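Nestamville Touch Club

Nestamville Touch Club is a mixed touch rugby club based in Nestamville, and I've been writing and tidying this article on and off for longer than I care to admit. I played there for nine seasons (left wing, then right wing, then wherever I'd do the least damage), so read it with that in mind. Other members have added bits, and I've left them in where they know better than me.

Origins

The club grew out of a summer kickabout on the Sunia Road playing fields, where a few players from the old full-contact side used to meet after their season had finished. A fair number of them were nursing shoulders and knees and had been told to stay out of tackles for a while. Touch suited them, and it suited their partners and workmates too, and by the following October there were enough regulars to enter two teams in the district winter league.

The first kit was green with a white collar. It was meant to be navy, but the supplier had run out and the season was starting, so green it was, and green it has stayed! The badge, a heron standing on one leg, came later. Herons do turn up at the Sunia Road end, where the ditch floods.

Ground

Home matches are played at Sunia Road, on the two pitches nearest the railway. The lower one drains badly and has a slope you notice more and more as the second half goes on. Teams who win the toss nearly always choose to play uphill first. I never once saw it make any difference to the result, but you try telling a captain that.

There's one small stand, known as the Cárdenas after the family that paid for its roof, and it has 100 seats. The record crowd is 290, for a cup semi-final, so you can work out how many of us were standing in the drizzle that night. The clubhouse behind it has two changing rooms, a kitchen with a hatch, and a boiler that needs a firm word before it'll give you a warm shower.

Playing style

Nestamville sides have always liked to play flat and quick, with the dummy half running a lot more than most coaches would advise. At its best it's lovely to watch. At its worst you give the ball away on the second touch and spend the next minute sprinting backwards.

The person most often given the credit (or the blame) is Rosaura Inga, who coached the first team for six seasons and didn't believe in kicking your heels in the middle of the pitch. Her sessions were short and very hard. We'd do a warm-up, then twenty minutes of three against two in a narrow channel, then a proper game with only four touches allowed instead of six. Going back to six touches at the weekend felt like a holiday.

She also changed how the substitutions worked. Before her time, people came off when they were tired, so everybody came off at once. She had the wings swap every three minutes and the middles every four, whether they wanted to or not, and in her second season the team stopped leaking tries in the last quarter.
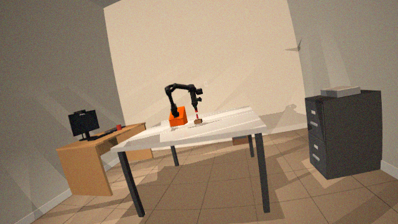 Ketsara Kaewsai writes that I've been too kind about the four-touch games, and that the real improvement came from the defensive line finally learning to retreat the full distance after each touch. She remembers two matches in one season being lost on offside penalties alone, and says the swapping rule was only kept up properly for the first team. The seconds, by her account, went on coming off whenever they fancied it.

I'll give her the offside point. I was responsible for a good few of those penalties.

Competitions

The first team has won the district winter league three times and finished runners-up more often than that. The cup has been less kind. The Jurketti Cup, which is the knockout for clubs along our side of the valley, has been won only once, in a final settled by the drop-off, where each side loses a player every two minutes until somebody scores. We were down to three against three, and the winning try was scored in the corner by a player who'd had cramp since half-time.

Club records are a bit patchy for the early years, as the first few scorebooks went missing in a house move. Going by those that survive, the highest number of appearances is 215, and the most tries in a career is 365. Both are first-team figures and leave out friendlies and the summer tournament. I won't say where I come on the tries list, but you'd have to scroll.

Injuries

People assume touch is gentle, and compared with the full game it is. Even so, hamstrings go all the time, usually in the first cold matches, and ankles go on the lower pitch. The club brought in a longer warm-up, with hopping and side-stepping before any sprints, and anyone coming back from a layoff now plays at least one match for the seconds first. I grumbled about that rule when it was applied to me, and then pulled up after ten minutes, so there we are.

Junior section

The juniors train at Sunia Road before the adults and play in three age groups. Matches are five a side on half a pitch, with no drop-off and no league tables for the youngest. Several first-team players came up this way, including both of the current middles.

This article was last checked against the scorebooks on 21/02/2019. The results for the summer tournament still need filling in, and if you've got any of the missing scorebooks in your loft, please do get in touch.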